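Slide 6: the Fesska hand-held gripper kit

Say the price again, slowly. 1,258 for one gripper, the software and 60 days of support. Sirngate quotes the same hardware without support and won't put a figure in writing.

The sales sheet promises 200 usable grasps an hour. Ask who decides what "usable" means. I asked twice and got a brochure. Point out the blue pads on the fingertips; replacements are sold separately.

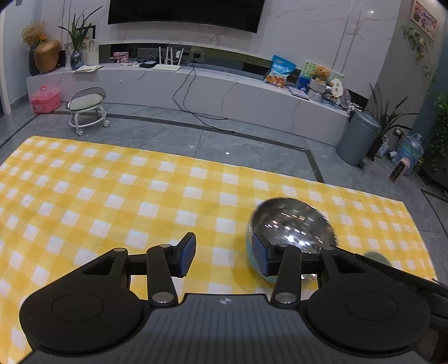

Alvarado wrote back after the draft went round that the pads are the cheap part and I should be asking about the export format instead. Fair. Add it to slide 7.

Our own count in October was 26 an hour, on shiny bowls. Pause there. Take questions before moving on to Nulano.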